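Claseo 2, o planeador de preensão que pensa antes de agir (às vezes demais)

Avaliação de software, bancada de manipulação bimanual 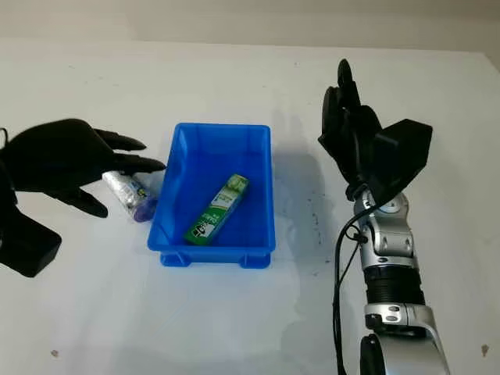 Comprei a licença do Claseo em agosto, depois de a Shoshana Obi me garantir que o planeador deles resolvia objetos transparentes. Garantir é uma palavra forte. Ela disse "costuma resolver" e eu ouvi o que me convinha.

Comecemos pela instalação, que ocupa uma tarde e a paciência de uma pessoa adulta. O pacote traz o planeador, o módulo de perceção e um visualizador chamado Fusside, que só arranca se o abrirmos antes do resto. A documentação menciona isto na página 332. Há quem leia até lá. O Declan McAlister leu e passou a semana insuportável.

A tarefa que uso para julgar estas coisas é arrumar artigos de higiene numa caixa azul. Uma embalagem de cartão comprida, tipo pasta de dentes, é trabalho de férias: faces planas, cores impressas, arestas que qualquer câmara de profundidade agradece. O Claseo propõe a pega em menos tempo do que demoro a pousar o café. Já um frasquinho de plástico transparente, deitado e encostado à caixa, é outra conversa. O plástico deixa passar a mesa, o rótulo prateado devolve a luz do teto e a nuvem de pontos fica com um buraco onde devia estar o objeto. A versão anterior agarrava a tampa roxa com grande convicção, por ser a única parte em cuja existência acreditava.

A versão 2 completa a forma a partir da imagem a cores e vai buscar o corpo do frasco, polegar por baixo e dedos por cima. Melhorou muito. Continua a hesitar quando a parede da caixa fica perto: gera candidatos, rejeita-os por colisão, gera outros. Numa das execuções descartou 1921 antes de se decidir. A margem de colisão vem exagerada de fábrica e convém baixá-la logo, no ficheiro de configuração, porque o botão do Fusside que diz "margem" altera outra margem.

Quanto ao controlo dos dois braços, gostei. O que não tem tarefa fica levantado, fora do caminho, e o planeador trata-o como obstáculo. O Gokonex, que usei antes, gostava de o trazer para a conversa, e as conversas acabavam em paragem de emergência.

O que me irrita: os registos. Uma sessão curta deixou-me 2925 linhas de avisos, quase todas iguais, e o erro que interessava vinha a meio, classificado como informação. A Trinity Boateng escreveu um filtro e partilhou-o no fórum. O suporte respondeu a agradecer e fechou o tópico.

Quatro estrelas em cinco. A quinta fica retida até mudarem o nome ao botão.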